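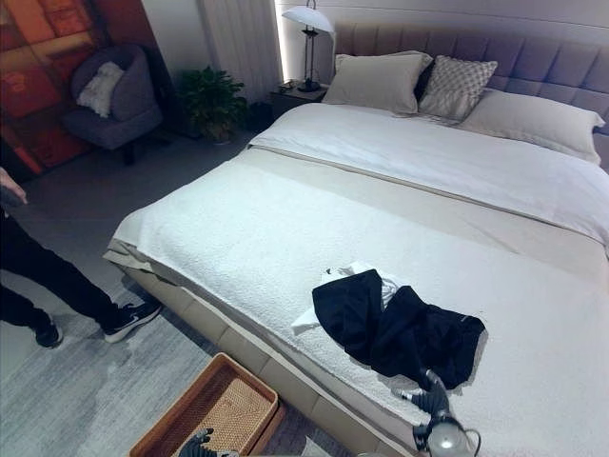
Esko Savolainen reckons I should have started with socks. A sock has one opening and no opinions, he wrote under my last entry, and anyone who begins with a dark garment on a soft bed deserves the month they get. He built two arms at Harju before his back went and he is usually right, so I have left the comment up and not answered it.

19 February 2019

Off work with the cold, so a whole day on the thing. It is called Zerklow now. The name came off a crate and has stuck.

Started at the bench before breakfast because the left wrist had been clicking. I had it apart on newspaper by eight and found the grub screw I tightened in December sitting quite happily in the grease, attached to nothing. Put it back with threadlock. Lost it. Found it in my slipper. Put it back again.

Then the fingers. The right hand has been closing before it arrives, like someone shaking hands with a person still crossing the room. I moved the trigger point 4 mm lower and told the software to wait a bit longer, which it did, and then went on waiting through most of a cup of tea. Halved the delay. Better.

The job is the same as ever: take clothes off the bed, put them in the basket by the foot of it. Black thing on top, white thing under. I can do this in one movement without putting down my toast. Zerklow needs to find an edge first, and a black crumpled heap is apparently all edge or no edge, depending on the curtains. The white cloth on the white throw is another matter and I would like a word with whoever chose white for both. (Me.)

Tried a plain pinch from above. Tried coming in from the side with the fingers nearly flat. The side approach is what Erbridge uses in the write-up everybody at the workshop passes round, and theirs folds towels, but theirs also has a table to press against and mine has a mattress that gives way politely whenever it is touched. Changed the push limit three times and wrote down two of them.

By lunch the log said 70 attempts since the weekend. I am not going to type out how many went well. Column C knows.

Vendton emailed to say the replacement motor is in stock again at 395, plus postage, and would I like to leave a review of the first one. I would, very much, but I may need them to send me the second.

Afternoon: rewrote the part that decides when a grip counts as a grip. It used to look only at how far the fingers had closed, so a good thick fold of throw made it terribly pleased with itself. Now it looks at the motor current as well. Took until half past four and broke the left hand's calibration on the way, so that is tomorrow.

Must order threadlock. Must also buy socks, but I'm not telling Esko.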